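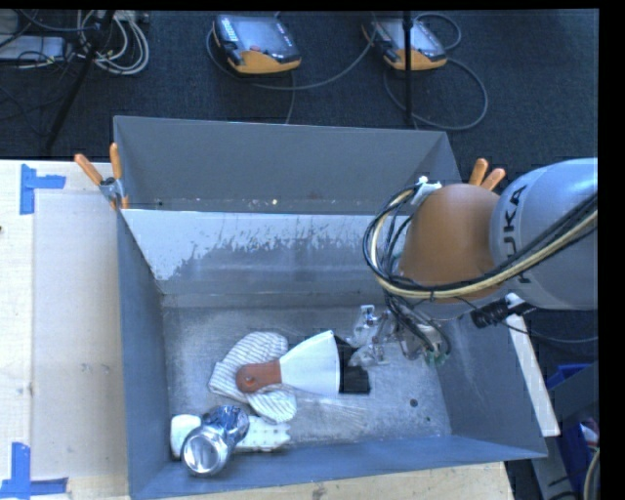

Bristden Clinical Laboratory Newsletter
26/01/2025

Change to thyroid testing: biotin interference and the new TSH assay

From March the laboratory will run all thyroid-stimulating hormone (TSH) and free T4 requests on the Tosis immunoassay. The method now in use relies on the binding of biotin to streptavidin to separate bound from unbound label. Patients who take biotin in high doses, usually as a hair and nail supplement, can have enough of it in the blood to disturb that step.

The direction of the error depends on the assay design. In a sandwich assay such as TSH, excess biotin lowers the reported value. In a competitive assay such as free T4, it raises it. A patient with normal thyroid function can therefore show a low TSH with a high free T4 — the same pattern seen in Graves' disease.

The Tosis reagents do not use the biotin-streptavidin step. During validation we ran 3767 leftover serum samples on both methods. Agreement was close across the normal range. At the upper end the new method reads slightly higher, and the reference interval printed on reports has been adjusted to match. Results from the two methods should not be plotted on the same trend line. For patients on a stable dose of levothyroxine, we suggest a new baseline at the next routine draw before any change in dose is considered.

Until the changeover, please ask about supplements when ordering. Patients taking more than 5 mg of biotin a day should stop for at least two days before the sample is drawn. Those on very high doses for a medical reason may need longer, and should not stop without advice from the prescriber. Please call the laboratory in these cases so that the sample can be sent to the Engelbrecht site for testing by a different method.

Tube type is unchanged. The minimum volume is 500 microliters of serum, enough for both tests and one repeat. Samples that are grossly hemolyzed will still be rejected.

Order codes stay the same in Vumorier, but the result line will carry a method suffix. Offices that import results by interface should check that the suffix does not cause the line to be dropped — a test message is available on request from the laboratory's systems desk.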